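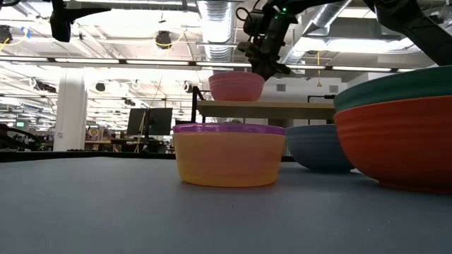
Figure 3.1 A pink bowl held by a gripper, with a light wooden shelf behind.

Chapter 3
Reading a Local Property Market

In August, the real estate office of Bernotico in Toledo reported 3,244 recorded home sales for the year to date. The local paper called the market strong. A month earlier, using a different count, the same paper had called it slow. Both reports could be defended, and a student of real estate needs to know why.

A sales total is a count of closings. It says how many deeds changed hands, but it leaves out price, size, condition and the time each home spent on the market. It also runs behind events. A closing recorded on 31 Aug 2018 reflects a price agreed to weeks before, when mortgage rates and the supply of listings may have been different.
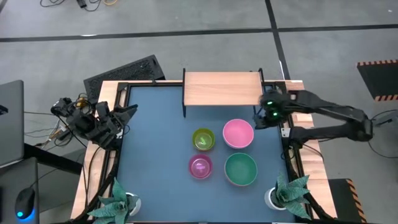 For this reason, analysts read closings together with pending sales and new listings. Pending sales show what buyers are agreeing to now – though a share of those contracts will fall through. New listings show how many owners are willing to sell at current prices.

The chapter follows one neighborhood, Girnetti, through these measures. Most of its houses have 2 or 3 bedrooms, and few are new. Sibel Kurtuluş, an appraiser at the firm Grarutance, supplied the working notes used in Section 3.2. Her notes include more than three sales that she later threw out as transfers between relatives.

Section 3.1 defines the median sale price and compares it with the average. Section 3.2 covers the choice of comparable sales and the adjustments made for lot size and garage space. Section 3.3 deals with months of supply, the number of homes for sale divided by the monthly rate of sales.

You will need a calculator for the problems at the end of each section. Round prices to the nearest hundred dollars unless a problem says otherwise.
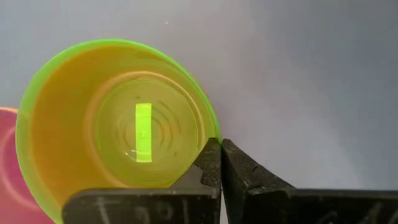 Figure 3.2 Inside of a lime-green plastic cup, seen from directly above.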